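Sekik opens a toy and puzzle lending library in Barrios

Barrios, August 26, 2019

The association Sekik announces the opening of its first lending library for toys, puzzles and board games, in the old post office of Barrios. Families can borrow up to three items at a time and keep them for 4 weeks. The membership costs 60 euros per year for one household, and it includes all loans.

The collection has 376 items at the opening. Most of them were given by families from Barrios and from the neighbouring town of Kivar during a collection which was held in May. Each item was checked, cleaned and given a number before it was placed on the shelves. Games with missing parts are kept apart and will be used for repairs.

"In many homes a puzzle is done a few times and then it stays in a cupboard for years," said Clémence Lemaire, director of Sekik. "We wish that it goes to another child, and after that to another one. The parents were very generous with us, and we received more than our shelves can hold."

The library is made for children from two years old, but adults are also welcome to borrow. One part of the collection is reserved for large jigsaws and strategy games. The staff can advise grandparents and childminders who look after children of different ages on the same day.

Edvin Strand, who is responsible for the collection, prepared the catalogue together with Naima Kamel. It can be read on paper at the desk, and it will be put online before the end of the year. It is possible to search by age, by number of players and by the time needed for one game.

"We had long discussions about how to classify the wooden puzzles," said Mr Strand. "Finally we put them by difficulty, and the difficulty was decided by the children who tried them."

Borrowers are asked to count the parts before they return an item. There is no fine for one lost piece. If a game can no longer be played, the household pays half of its price or brings a similar game instead. Small items are lent in a closed bag with a list of the contents.

The opening was supported by the publisher Gendside, which gave new board games and paid for the shelves. 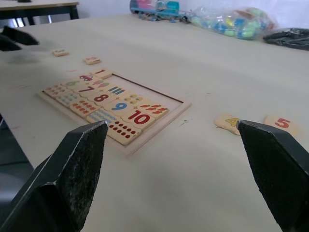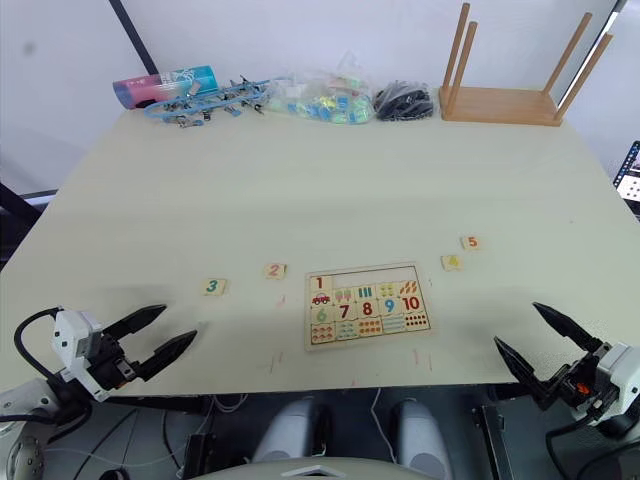
Practical information

The library is at the side entrance of the old post office, on the ground floor. Pushchairs can be left in the corridor. New members should bring one proof of address. Donations are accepted at the desk, except for soft toys and electric toys.

About Sekik

Sekik is a non-profit association which works for the reuse of children's goods. It also runs a repair workshop in Kivar, led by Riku Arai.

Press contact: Raphaël Huet, Sekik, Barrios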